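Retro console and cartridge check, with comments
Club room at Pineo, checked Saturday, June 13, 2020
Checked by: Sarahí Cisneros

Dear members, I made this check before we open the game table again. Please read the comments also, not only the OK or NOT OK. English is my second language, so if a comment is not clear, write me.

1. Power adapters
Result: OK, one exception.
Each adapter must match the voltage and the polarity printed on its console. The adapter for the second 16-bit console has a crack in the plug. I put red tape on it. Do not use it.

2. Cables and floor
Result: OK.
The long video cable now goes behind the shelf. Before, it crossed the path to the door and people stepped on it.

3. Cartridge contacts
Result: NOT OK.
Nine cartridges have dark contacts. Clean them with a cotton swab and a little alcohol, and let them dry fully. Please do not blow into them. I know everybody did this as a child, me too. 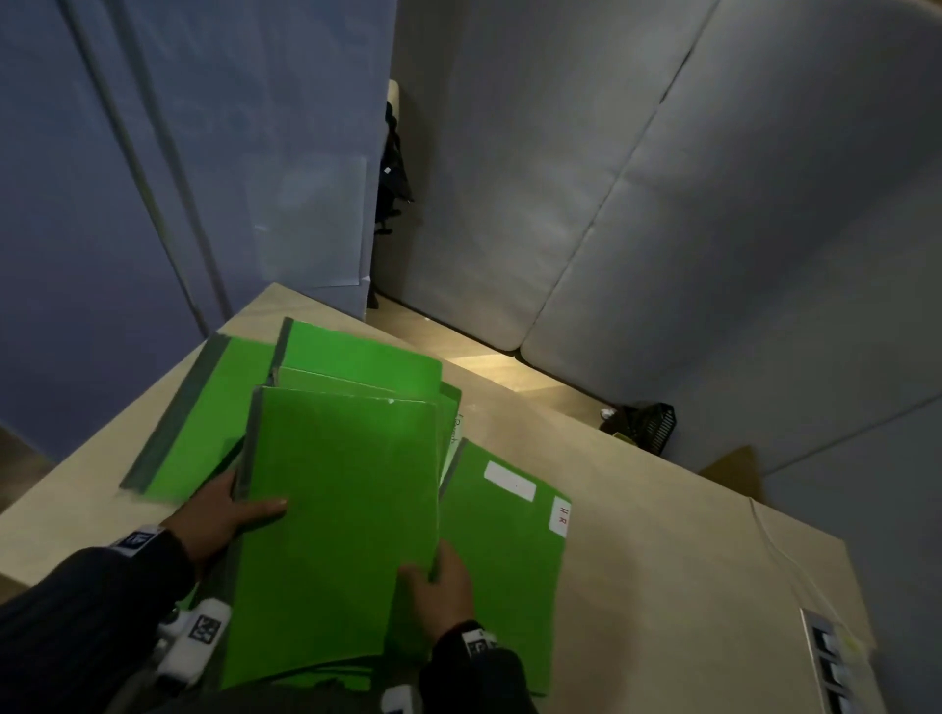 4. Save batteries
Result: NOT OK for Fanitz.
The club copy of Fanitz loses the saved game after one night. The battery is soldered, so the exchange should be done only by a person with practice. Until then, write the password on paper.

5. Manuals and loan papers
Result: OK.
The loan number must be the same on the form and on the box. Box 454 had the form of box 487, and I corrected it.

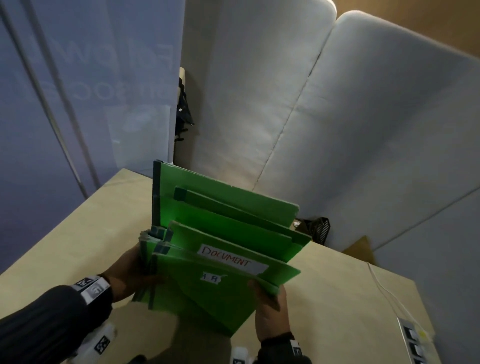

Page 2 of 3

6. Controllers
Result: OK with comment.
I pressed every button in the test screen of Clamero. On controller 167 the left direction answers only with strong pressure. It is good enough for board game titles, but for racing it is not fair to the player.

7. Televisions
Result: OK.
The old tube television is heavy and must be carried by two persons. Never open the back cover. There can be high voltage inside even when the plug is out.

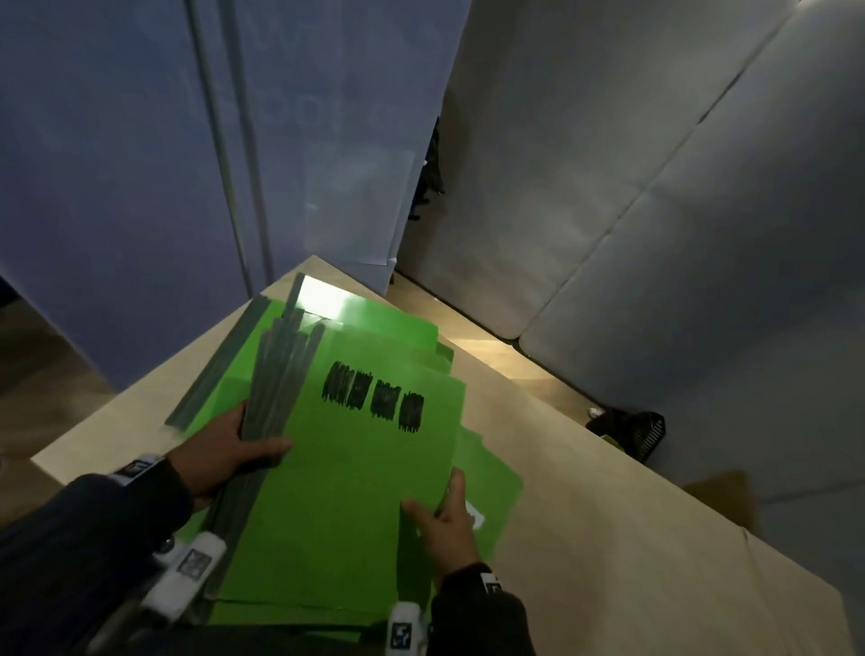

Medeiros wrote to me that the tube television should also be switched off between matches, as the score screen of Clamero stays very long without moving and can leave a mark on the glass. I agree and I will add it to the next check.

8. Heat and air
Result: OK with comment.
Leave one hand of space on each side of a console. Two of them were standing one on top of the other, and the lower one had its air slots covered. I separated them.

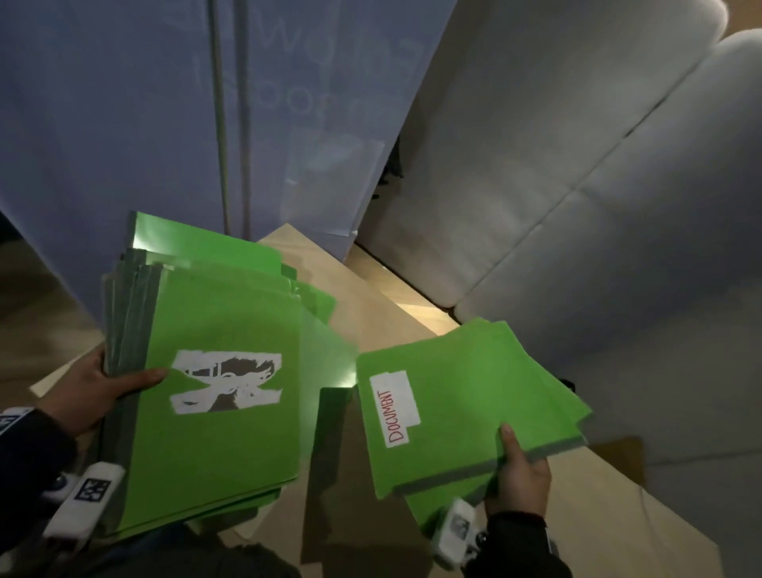
The disc console needs more space than the others, because its fan is at the back and it was pushed against the wall. I moved it forward to the line of tape on the shelf. Please keep it there.

9. Closing the room
Result: not checked yet.
The main switch of the power strip must be off and the cartridges out of the consoles.

Open points: items 3 and 4, and the cracked adapter. Next full check in October.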